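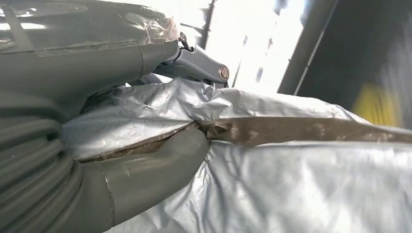

Home & Money

December 29, 2020

I did almost all of my shopping by mail this year, same as a lot of people, and last week I finally sat down and went through what it cost me. I keep receipts in a shoebox and order emails in one folder, so it was mostly a matter of typing. It took two evenings.

The total for the year, leaving out groceries and medicine, was $617 more than last year. I expected it to be higher. I wasn't driving anywhere and I wasn't eating lunch out, so some of it came back to me in other ways, but I wanted to look at that number alone.

The biggest single purchase was a desk chair from Flerkow for $275. I had been working at the kitchen table since spring and my lower back was bad enough that I was lying on the floor after dinner. The chair was worth it. I would buy it again, although the armrests are too high and don't go down.

Next were the small orders, and those are the ones I'm less happy with. I bought dish towels from Vovero, then different dish towels from Vovero when I didn't like the first ones. I bought a lamp in May that I have used twice. I paid for shipping on 16 orders, and most of those could have waited a few days and been put together with something else. 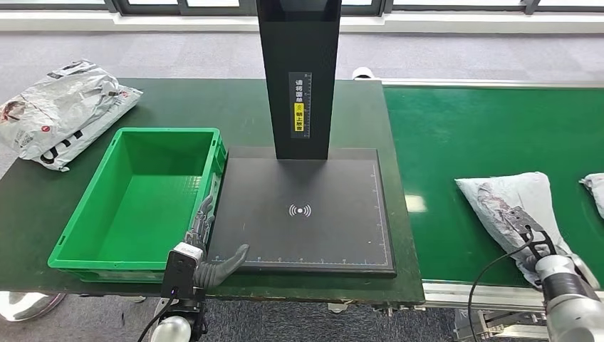
Plastic mailers, a green crate and a conveyor belt.

Returns were the other thing. I used to take things back to the store the same week. With mail returns I put the package by the front door and then walk past it. I missed the return window on a pair of boots from Kartha that were a half size too small. They cost $39 on sale, and I gave them to my neighbor Gladys Salazar, who wears that size and has been walking the dog in them. So they got used, but I still paid for them.

I've made a few changes for next year. When I want something, I write it on a sheet of paper on the refrigerator with the day I thought of it. On the first of the month I order what I still want. I started this after Thanksgiving, and of the things on the first sheet I ended up ordering the coffee filters and a pair of slippers. The waffle maker got crossed off.

Returns now go on the passenger seat of the car as soon as they're taped. I also save plastic mailers if I can open them without tearing, and keep them flat in the drawer under the oven. The ones with a second adhesive strip are the best. If there isn't a second strip, packing tape works fine.

I also took my card number out of the store accounts. Having to get up and find my wallet is enough to stop me at eleven at night. Karneo wouldn't let me delete the card without adding another one first, so I closed that account. They still email me every morning, and I've unsubscribed twice.

I'm going to keep the shoebox going and do the same count next December. The first sheet for January has furnace filters on it, and a new can opener.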